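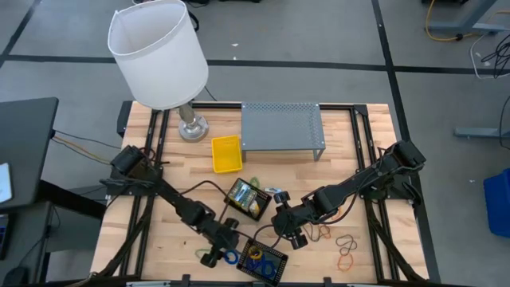
Keeping a bench tidy around a pair of robot arms is mostly housekeeping, and the rules are the same ones you would use in a kitchen drawer or a sewing room. You decide what belongs on the surface, you give it a home, and you put it back at the end of the turn. Small stretchy things are the worst offenders. Rubber bands in particular travel, so ours have their own black tray near the front edge, and any that are lying on the wood, blue, green, brown or orange, get picked up by hand before the arms are powered. The tips below come from the sheet we keep at the Plimon workshop. They suit any two-arm table setup at home, in a school shop or in a shared garage.

Before you switch on

Clear the top first. Pick up anything that is not part of the job, even if it is flat and looks harmless. Paper tags slide under trays and tip them.

Run your hand along each cable from the arm to the place where it leaves the table. It should have enough slack for the arm's full reach and no more. If a loop can catch on a tray or a gripper finger, tie it back with a hook-and-loop strap. Do not use zip ties on a moving cable. They bite into the jacket and you have to cut them to change anything.

Tape a line on the floor where people should stand while the arms are live. Plain black cloth tape works on concrete if you sweep first. Replace it when the corners lift.

Check that the stop button is where your hand expects it. Press it, make sure the arms go dead, then reset. Do this every session, including the short ones.

Placing things on the table

Put tall items at the back. A lamp, a riser or a bottle near the front will get hit by an elbow joint sooner or later, and the elbow is the part people forget to watch.

Light bins move when they are bumped. If a bin has to stay put, stick a square of rubber shelf liner underneath. A roll from the hardware store will do a whole bench. Wipe the liner with a damp cloth when it stops gripping.

Leave a hand's width between trays so the gripper can open all the way. Two trays pushed together look neat and cause most of the jams.

Mark tray positions with a pencil on bare wood. Marker soaks in and you will be sanding it out later. Sơn Phan uses masking tape corners, which are easier to see but leave gum behind after a few weeks. Mineral spirits take it off. Let the wood air out before you power anything near it.

Rubber bands and other soft parts

Sort by size before color. A gripper that handles a wide band well will often drop a thin one, and mixed sizes make it hard to tell what went wrong.

Throw out any band with a crack or a shiny flat spot. We keep 300 in use and have a box of spares in the cupboard. The spares stay in the dark with the lid on.

Never stretch a band over a gripper finger to add friction. It will snap off in the middle of a move. If the fingers are too slick, clean them with rubbing alcohol. If they are still slick, change the pads.

A tangle in the tray is fine for practice. For a timed run, shake the bands apart and lay them in loosely.

While the arms are moving

Hands stay outside the rails. If something falls, leave it there. Stop the arms, wait until they are still, and then reach in.

One person runs the controls and says "live" and "stopped" out loud. The other person answers. Diễm Nghiêm started this and it is now a house rule, even when there are only two of us in the room.

Tie back long hair, and take off lanyards, scarves and bracelets. Roll sleeves above the elbow.

Keep drinks off the control desk. A covered cup on a shelf behind you is close enough.

Start at low speed after any change to the table, even if all you did was swap one tray for another. Three slow passes, then normal speed.

Putting it away

Park both arms before you cut the power. Some arms drop when the motors let go, so have the space under each gripper clear.

Empty the trays into their tubs. Wipe the wood with a barely damp cloth and follow with a dry one. Food-grade mineral oil twice a year is plenty for butcher block. We do ours in June and December. Keep oil away from the area where the grippers touch down.

Coil floor cables loosely and hang them up. A coil left on the floor beside a table leg gets stepped on, and the damage is usually inside, where you cannot see it.

Write down the run count and anything odd. Our log stood at 1,594 runs the last time the pads were changed, and the set before that lasted 517. The difference was mostly dust, so wipe the pads too.

Check the rail bolts once a month with a hex key. Snug is enough. If the same bolt is loose two months in a row, put a lock washer on it and note it in the log.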